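Coaching Certificate, Unit 2: Reading a Field Hockey Match
Handout for week 2, prepared by Danica Perić 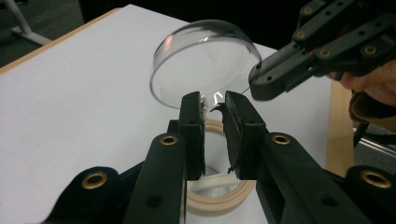 Most new coaches watch the ball. In this unit we practice watching the four or five players nearest to it, and the space behind them. Bring last week's notes on pressing to class.

1. The holding midfielder

The holding midfielder rarely scores and seldom appears in a match report. Her main job is to stand where the other team would like to pass. When she does it well, the opponents play sideways and the ball goes back to their defenders. On a stat sheet this shows up as nothing at all, so you have to look for it.

Things to write down while you watch:
- where she is when her own team loses the ball
- which shoulder she looks over, and how often
- who covers when she steps forward

2. Case: Wemham v. Masness, January

Wemham won 2-1. The goals came from open play, and both started with a pass Masness forced through the middle. In the 22nd minute the Wemham midfielder moved one stride to her left before the pass was hit. She picked it off and gave it to the winger early. Watch the clip twice, once for the ball and once for her feet.

Masness changed shape after the break and went wide. Kilian Baumgartner's scouting report puts their passing success at 72 percent for the match. He argues that the figure flatters them, as a lot of those passes were between the two center backs. Read his page on Drurkel as well, where the same pattern comes up against a weaker press.

3. Common mistakes

Chasing the ball to the sideline. Tackling from the wrong side. Dropping so deep that she stands on top of her own defenders. Young players do the last one when they are tired, and shouting from the bench does not fix it. Shorter shifts do.

4. For next time

Pick one midfielder from any full match and chart her position every time possession changes. A rough pitch diagram is fine. Hand it in by 17/02/2024.

Optional: the Ji chapter on zone defense, first half only.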